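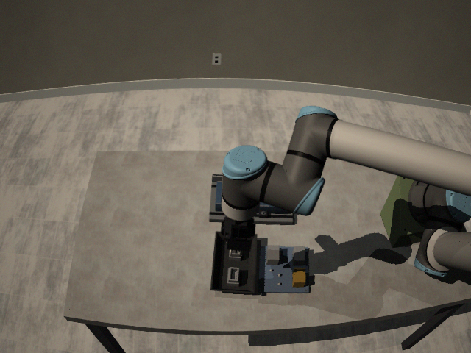
Page last changed: a Tuesday in April, by V. Pascu

Print this page | E-mail this page

Filed under: Take Part > Paid Studies > Robotics

WANTED: PEOPLE WILLING TO SECOND-GUESS A ROBOT

The Grorkex group at Triltstead is looking for 60 adults to watch a simulated robot arm do assembly work and tell us when they think it is about to make a mistake. If you have ever stood behind someone loading a dishwasher and felt your jaw tighten, you already have the main qualification.

What we are trying to find out

Our arm learns its assembly jobs in simulation. The control policy, which we call Tolonine, has now been through 1,601 simulated attempts at picking up small parts and putting them where they belong. It finished 1,021 of them. Our automatic checker is good at saying which attempts failed and terrible at saying when they started to. By the time it raises a flag, the trouble is usually old news.

People seem to be better at this. In a small pilot, viewers with no robotics background often stopped the playback well before the checker did, and several could give a reason beyond "it looked shifty" (which we also wrote down). We would like to know whether that holds with more people and more clips, and whether their stopping points can be used to train a better checker.

What you would do

You sit at a screen and watch 91 short clips. The work is always on the same table: a gray robot arm with light blue caps on its joints, a dark bin or fixture, and a blue board next to it. The lighting and floor change a little from one rendering to another, and you are welcome to have opinions about the flooring, but there is no box on the form for them.

When you think an attempt is going wrong, press the space bar. The clip stops and you type a few words about what bothered you. "Gripper too far back" is a fine answer. So is "don't know, just didn't like it." If you think everything is going well, do nothing. You will be paid for doing nothing at the same rate.

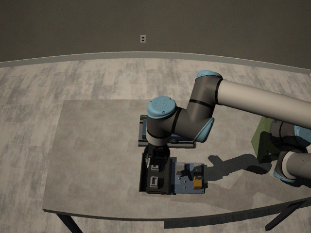
Gripper over the dark fixture, with the blue board to its right.

There is one break, with coffee that we did not make ourselves. Half of the participants will see the checker's own verdict after each clip. The other half will be spared.

Who can apply

You should be 18 or over, able to read English comfortably, and able to see a screen clearly, with glasses if you wear them. No technical knowledge is needed. If you have worked with robot arms for a living, please say so when you write. We have a few places for you in a separate group, where you may sigh as loudly as you like.

People who worked on Fu, our earlier simulator, can't take part. You know too much, and some of you are still upset.

Pay and privacy

You get a flat payment at the end of the session, and you keep it if you leave early. We record key presses and typed comments. We don't record your face or your voice.

How to sign up

E-mail Viorica Pascu through the link on this page with the subject line "Second guess" and tell her whether mornings or afternoons suit you. She will send the consent form and directions to the Triltstead building. Use the side entrance. The front door is automated, and we are working on it.

Print this page | E-mail Viorica Pascu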